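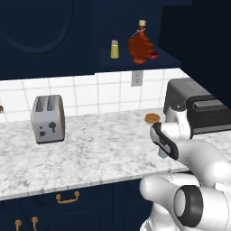
What does one row in Wastix stand for?

One amendment, offered to one ordinance, at one meeting of the Wison city council. If the same amendment came back a month later with a comma moved, it gets its own row, and the two are tied together by the family_id column.

Wastix is my collection of council amendments, some 3000 of them, typed up and cleaned from the minutes. I started it after a long evening in the gallery waiting for a vote on parking rules that got amended over and over until I couldn't tell what was left of the original. I wanted to know how often that happens! The minutes will tell you, but only if you read every page, so I read every page.

What's in the folder

amendments.csv is the main file and the one you probably want. ordinances.csv has one line per ordinance, with its title, the council group that brought it in, and where it ended up (passed, failed, withdrawn, or stuck). votes.csv lists the recorded votes by seat number. I left members' names out on purpose – they're all in the public minutes if you need them, but I didn't want this turning into a scorecard.

There's also notes.txt, which is messy. It's where I argue with myself over what counts as "friendly" when the mover accepts a change without a vote. Read it before you use the friendly column, please.

Where it came from

The older minutes are scanned paper, and I typed those by hand. The newer ones come out of Grunico, the agenda system the clerk's office switched to, and those export as text with page numbers dropped into the middle of sentences. I wrote a little script called Baxter to stitch them back together. It lives in the tools folder. Run it with the name of a minutes file and it writes a clean copy next to the original. It chokes on tables, so budget amendments still had to be done by eye.

To check myself I picked 50 rows at random, put the spreadsheet away, and coded them again from the minutes. I disagreed with myself on 2. Both were withdrawn amendments that I'd first put down as failed, so I went back through every withdrawal in the file and fixed a few more. 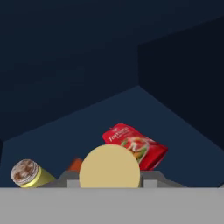

Things that will trip you up

Voice votes have no entry in votes.csv. The minutes just say "carried" or "lost," and that's all I have. A missing vote is not an abstention! Abstentions are marked A, absences are marked X, and a blank means the vote wasn't recorded by seat.

December meetings look strange. The council tends to clear its desk before the holidays, and a bunch of amendments get taken together in one motion. I kept them as separate rows with the same motion_id. If you're counting motions, count that column and leave the rows alone.

Dates are the date of the meeting, even when it ran past midnight (a few did, and I feel for the clerk).

The days_pending column counts from first reading to final vote and stops at 90, when the council's rules send an ordinance back to its sponsor. Anything that was brought back afterward starts over with a new ordinance number. I tried matching the old and new numbers by title and gave up on the ones where the title had changed too – those have "unsure" in the match column.

Using it

Do what you like with it, class projects included. A mention of Wastix is nice. If you publish something about a particular vote, go look at the minutes themselves first, since my typing is decent but I did a lot of it late at night.

Found a mistake? Open an issue with the row number and the page of the minutes. I get to them in batches, usually when the council is in recess.

Still to do

Committee amendments aren't in yet. They're recorded in a different book with different numbering, and I've only just worked out how the two line up. I'd also like to add the full text of each amendment, which for now is only there for the Grunico years.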